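The snack table, finally

22 Jun 2023

So I did it. I cleared the white table by the window, the glossy one that has been collecting mail since January, and I put the green cloth on it, and now it is a snack table and only a snack table. If anyone in this apartment sets a phone bill on it I will move out.

Some background, mostly for me when I reread this next year and wonder what I was so worked up about. I have been buying snacks faster than I eat them. It started with the Stuvent place across from the bus stop, where they keep a whole wall of things in wrappers I can't read, and I go in for milk and come out with a bag. Then there's Sobczak, the little grocery with the squeaky door, where the candy is right at the register and I have no defenses at all. I'd been stuffing everything into the cabinet over the fridge, and last night I opened it to get the rice and a packet came down and hit me on the nose. It didn't hurt. It was the principle of the thing!

So everything came out. Every packet, every pouch, the sad half bag of pretzels with the clip that doesn't clip anymore (threw it away, clip too). I had the radio on and the window open and I sat on the floor reading the backs of things like it was the newspaper. I found two bars from before we moved in. Moved in! With the date rubbed off! I put those in the trash very quickly and did not think about them.

The cloth I'm extra pleased with. I got it at Plamell when they were clearing out the summer stuff, and it's green with a white grid, like graph paper that went on a picnic. It doesn't cover the whole table, it only does the near part, and I went back and forth on whether that would bother me. It doesn't. I like seeing the white past it. I ironed it, too, which I want written down somewhere, as I haven't ironed a thing since a wedding.

Then the fun part, which was heaping it all up. I tried rows first. Rows looked like a vending machine. I tried a bowl, but the bowl was too small and everything slid off, and then I just dumped it in the middle and stuck a party cup in there and stepped back and it was right. I should have started with the dumping.
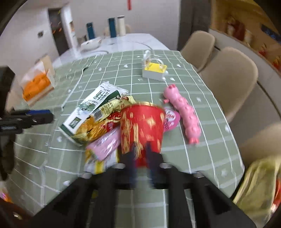

The pile, with the red cup in charge.

The cup is from the bag of leftover party things, and I'd forgotten how nice they are, red with a gold rim and gold bits printed on. I don't have the heart to drink out of it. I think it's going to be for toothpicks, or for the little twist ties I can't stop saving, or for nothing, and it can just stand there looking festive in the middle of June.

My favorite wrapper is the long white and dark green one with the leaves on it. I keep calling it the salad one. I haven't opened it yet because I want to have it with tea and do it properly. The pale yellow packet ended up lying across it and I've tried moving it twice and it looks worse anywhere else, so it stays. The shiny pink one is the one I'm already worried about, I know myself, it won't see the weekend. And there's the golden-orange and red bag, which I bought purely for the colors.

The bright pink one behind the cup I put there on purpose, so I'd have to reach for it. I give that system one night.

I did feel a little silly afterward, standing there admiring a heap of snacks like it was a vase of peonies. But the room looks so much better! It's the first thing you see coming in from the hall, and before today the first thing you saw was a stack of envelopes and one glove. Now it looks like somebody nice lives here and might offer you something.

Rules I have made for myself, and we'll see:

Nothing new from Stuvent until the pile is down to the cloth. No eating standing up at the table, I have to take the thing and go sit somewhere with it. Empty wrappers go in the kitchen trash and not back in the pile to trick people. I have been tricked this way and I have done the tricking.

The cabinet over the fridge is empty now except for the rice and the big pot. I wiped it down and found 3 pennies and a birthday candle. I kept the candle. I'm thinking the tea could move up there, then the tea shelf could have the mugs, then the mugs wouldn't be hanging off those hooks I've never trusted — but that's another evening, and it's late, and my back is telling me how long I sat on that floor.

Tomorrow I need to go by Kellent for shelf paper and a new bag clip. Maybe two clips. The kettle just went off, so I'm going to go and open the salad one after all.

Recent entries
The glove has been claimed
Rearranging the hall closet, part 2
A very long walk for a very small lamp
Soup notes
What I kept from the junk drawer

Back to top | Write to me | All entries © the author, please ask before copying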